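Khadija Ashour learnt to drive a robot arm with a games controller, and she will happily tell you how bad she was at it. "My first go, I knocked everything off the bench. I did 35 more that evening and went home grinning."

She now runs the teaching side at Pritden, where people show a simulated arm how to pick up small coloured blocks and a learning program called Kulia tries to copy them. Much of the work is seen from the gripper's own round view of the table. 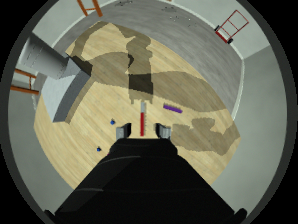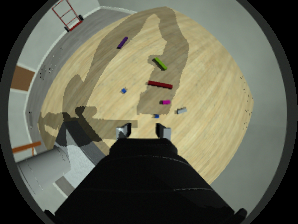

Simulated wood, simulated blocks, simulated shadows

"I love the shadows," she says. "A person hardly notices them. The program has to learn that a dark patch on the wood is still wood, and you teach it that by carrying on as normal when you pass over one."

Each pick-up is recorded from start to finish, and a new task gets 300 of them. Ashour asks her drivers to leave their wobbles in. "If you drift to the left and bring it back, brilliant, keep it! That's the bit where it learns how to recover. When we only kept the smooth ones, it had no idea what to do once it was off course."

Before Pritden she spent 3 years at Granda, guiding real arms by the wrist. She misses the feel of it – "you know in your hand when you're pushing too hard" – but not the sore shoulders. A colleague's add-on, Nasr, now makes the controller buzz when the fingers press on something, and she talks about it with obvious delight.

In September 6 new drivers joined her team, none of whom had touched a robot before. She gives them an hour of free play before she records anything. "They stack things, they drop things, they swear a bit. Then I ask them to pick up one block, slowly, and you can see them start to think from where the fingers are."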